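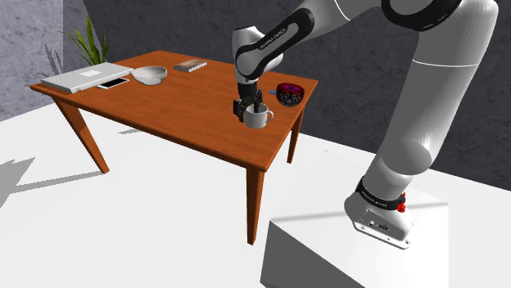
The mug in the gripper, in Resley's table room.

October
By Jintana Khamphan

I've been using Resley for most of the summer to plan the arm we're building at Plallach, the shared workshop I belong to, and enough people have asked me whether it's worth the money that I thought I'd better write it up properly. Short version: yes, if you're building something that has to reach for things on a table, and no, if you only want to watch a robot move nicely on your screen (there are free ways to do that).

Resley is a desktop simulator. You load an arm, put it in a room, scatter some household things about and send it off to pick them up. I paid £50 for the hobby licence after the 14-day trial ran out, and I bought the Kalinowski room pack on top, which is where the table, the laptop, the plant and so on come from. I'm not on commission and neither company knows I exist, apart from one rather cross support email I'll get to later.

What we're building

Our own arm is a Trandex kit, much smaller than the one in the pictures, and it's going on a wooden box beside an old dining table. The idea is that it will tidy the table a bit: pick up a mug, move a bowl along, leave the paperwork alone. That's it! It doesn't sound like a lot until you try to do it. Ilze Priedītis and I started on it last winter with a pile of brackets and no plan whatsoever, and we'd already drilled the box for the base before it dawned on us that the elbow would foul the table whenever the arm tried for anything close in.

So the simulator was meant to stop us drilling more holes in the wrong place. The room pack has an arm standing on a plain white pedestal next to a table, which is near enough our layout that I could start from it and shove things about. I left the big arm in to begin with (it says FRANKA EMIKA on the wrist, so there's no mistaking it) and only swapped in our Trandex model once I'd got the hang of the controls. I'd recommend doing it that way round. If you begin with your own half-finished model you never know whether it's you or the software that's got it wrong.

Getting it going

Installing was painless. I'd set aside an evening and was moving joints before I'd finished my tea. The menus are a bit of a jumble, mind you. Gravity is under "World", friction is under "Materials", and the setting for how hard the fingers squeeze is tucked away under "Tool, advanced", where I'd never have looked if Ilze hadn't gone clicking through everything in a temper.

You can steer the arm joint by joint with sliders, or drag the gripper to where you want it and let the program sort out the rest. Dragging is lovely. The whole arm follows along behind and you get a real feel for how much space the elbow needs. For us that was the most useful thing in the package, and it was on the first screen.

My only moan at this stage is the clutter of pop-up tips. You can turn them off, but one at a time, and they came back after the last update.

The mug

I did the mug first, as I think everybody does. It's white, it's got a handle on one side, and the sensible approach is to come straight down on it from above. Doing this slowly taught me more than a month of fiddling on the bench had. Where you put the fingers in relation to the handle matters a lot, and so does how low you go before you close them. Too high and the rim slides out, too low and the palm of the gripper arrives before you're ready.

We pinched that straight away for the real thing. Our fingers are now 12 mm longer than the ones that came in the Trandex box, printed on the workshop's own machine, and the height we close them at came out of Resley. I had to nudge it a touch once we were working with a proper mug, as our table isn't what you'd call level.

I also like that the Kalinowski table comes with things already on it. Working round a laptop, a phone and a thin book is a much better test than a bare surface with one mug in the middle. Most of it sits towards the back, so there's plenty of free tabletop along the near side for setting things down, and I got into the habit of using that as the parking space. Our real table is far worse, but you can drag things about until it's as bad as yours is.

The bowl and the little card

Bowls are a different matter. There are two in the room, a white one and a dark patterned one, and it was the patterned one that I spent my evenings on. From above it's a mottled mix of red and black with a pinkish edge, really rather pretty, and a bowl gives your fingers very little to work with unless you go for the rim. So you have to decide whether you're pinching one side or trying to span the whole thing, and our gripper can't open wide enough to span anything bigger than an eggcup.

Then there's the blue card. It looks like a bank card, lying flat on the wood, and I've come to hate it. We never meant our arm to lift cards, we just wanted it not to knock them on the floor, and that's a fair test in itself. I set up a rule so that the gripper had to keep clear of it on the way to the bowl, and Resley turns the path orange if you break the rule. Simple, and I wish more programs did it.

The close camera is what you want for this part. You can bring it in over the table and see where the fingers are in relation to the rim, with the card off to one side. The trouble is that the arm gets in the way of your view quite a lot. There's a button to make the arm see-through, but it slows my computer to a crawl, so I mostly put up with shuffling the camera about instead.

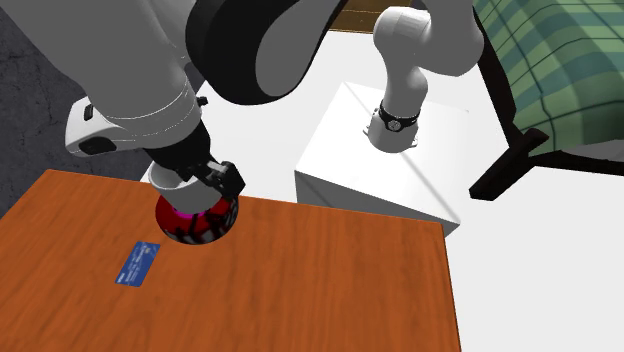
What it looks like

Very good, I'd say, for the price. The wood grain on the table is convincing close up and the shadows are soft, and somebody has taken trouble over the furniture as well, right down to a green plaid seat that I'd quite like in my own front room. The floor is a very bright white, though, and after an hour it starts to make my eyes ache. You can change it. I made ours a muddy brown to match the workshop and felt much better.

Small print doesn't hold up when you zoom in. The writing on the card is a blur, for instance. It makes no odds for picking things up, but if you were hoping to train a camera to read labels I'd look elsewhere.

Things that annoyed me

Importing our own arm was a slog. Resley wants every joint named in a particular style, and if one is wrong you get a message saying "chain incomplete" and nothing else. That was the cross email. I'll give them their due, I had a reply in 11 hours, with a corrected file attached, and it worked first go. But it should say which joint it's unhappy with.

Saving is odd too. It saves the room and the arm separately – so if you close one without the other you can lose an evening's worth of careful placing, as I did, twice. Ilze now writes the positions down on the back of an envelope and I've stopped laughing at her for it.

And friction is too kind by default. Everything grips a bit better in Resley than it does at Plallach. I turned it down until the simulated mug started slipping the way ours does, and I'd suggest you do the same early on, before you get too pleased with yourself.

Would I buy it again?

I would, yes. The base of our arm has moved to the far side of its box thanks to this program, the old holes have been filled, and the elbow clears the table now. The hobby licence is a one-off payment, and the room pack goes in the sale fairly often, so wait for that if you're not in a hurry. If you've got an older computer, use the trial first and try the see-through arm on it, because that was the one thing that brought mine to its knees.

We've still got the wrist to wire up and the bowl isn't sorted. Ilze wants to try rubber on the fingertips and I want to try a smaller bowl. If anyone else is running a Trandex in Resley and has a joint file that imports cleanly, please leave it in the comments, I'd love to compare it with ours.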